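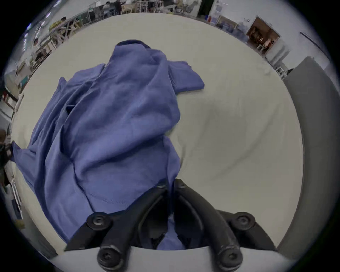
# Merkon Hand Kit: garment handling set

Review notes and data card for the Merkon hand-held gripper kit, as used at our Clemport site. Maintained by Reginald Ridgeway. Last edit 8/21/24.

## What the kit is

A two-finger gripper you hold and squeeze, with a wide-angle camera on top. You do the task by hand and the kit records it. No robot arm is needed to collect.

## What we recorded

- Long-sleeved work shirts and similar garments on a flat table
- Tasks: grasp a hem, pull flat, fold
- 2000 clips, from 33 operators
- Each clip starts with the garment crumpled

The garments came from Canpolat, a uniform supplier. Sleeves may hang off the table at the start. We left those clips in.

## Files

`clips/` video, one folder per operator
`grip/` finger opening, one CSV per clip
`splits.txt` train and test lists

Test clips use operators who are not in train.

## Notes on the product

Setup took one person 93 minutes the first time, mostly calibration. The fingers hold thin fabric well at an edge. Picking up a single layer from the middle of a pile is harder and took practice.

Check the bolts every 100 clips. Ours needed tightening twice in April. You need a hex key, and the kit does not include one.

The Druritz gripper we tried before was lighter, but its fingers slipped on cotton.

## Known problems

- Grip values drift in long sessions. Recalibrate after each break.
- Operators 12 and 19 have no grip files.
- People are visible in the background of many clips. Ask Reginald before sharing outside the team.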